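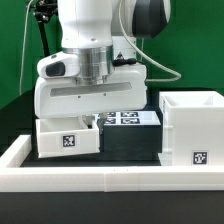

Hultier bench arm with gripper at an open drawer, marker-coded cabinet.

Hultier Bench Cell
Drawer and cabinet handling for stores and dispensing rooms

The Hultier cell opens and closes small storage drawers at a fixed bench. Drawers, cabinets and boxes are identified by printed square markers, which staff may replace themselves.

At the Sarkley stores, two cells have taken over the repeat drawer work of the early shift. The 14 employees concerned have kept their posts and grades. They now check orders, deal with exceptions and restock, and each received four days of paid training.

Supplied with: arm, gripper, bench surface with border rail, 40 printed markers.
Installation: 7 working days.
Staff briefing: included, held on site before first use.

Orders and service: Donati, Fosura office.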